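How to Pack Your Hospital Bag in an Afternoon

Aim to have it done by week 36. If you're expecting twins or have been told you might deliver early, move that up to week 32.
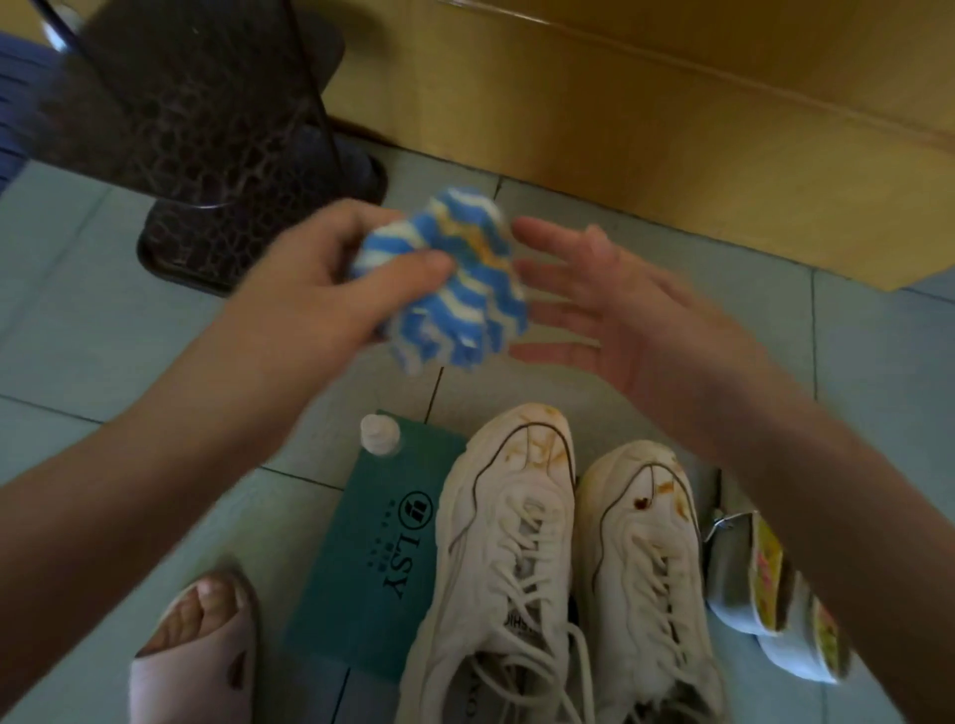

Step 1: Get the hospital's list

Most maternity units have their own list, and they don't all match. Belldale supplies diapers and mesh underwear for the whole stay. Pitstead gives you enough for the first night only. Call and ask before you buy anything.

Step 2: Use two bags

Pack one small bag for labor and a bigger one for after the birth. The big one can stay in the car until you're moved to your room. I used a Cuadros weekender for the second bag and it held everything for two nights.

Step 3: Pack the labor bag

ID and insurance card
Copy of your birth plan
Loose nightgown or long T-shirt
Socks and slippers
Lip balm and hair ties
Phone charger with a long cord
Snacks and a refillable water bottle

Step 4: Pack the bag for after

Two nursing bras
Dark, high-waisted underwear
Maternity pads
Toiletries in travel sizes
Loose clothes to go home in (think six months pregnant)
Three onesies and three sleepers in newborn size
One hat and one blanket for the baby

That comes to 13 baby and clothing items or so on my own sheet once you count spares. Leave jewelry and large amounts of cash at home.

Step 5: Install the car seat

Do this the same day. Read the seat manual and the car manual together, then check that the base doesn't shift when you pull on it near the belt path. Many fire stations will look it over if you call first.

Step 6: Make a last-minute note

Some things can't be packed ahead, like your glasses, your pillow and any daily medicine. Write them on a sheet of paper and tape it to the front door. I keep mine in the Prultis list app as well, shared with my husband.

Check the bags again at week 38 and replace any snacks you've eaten.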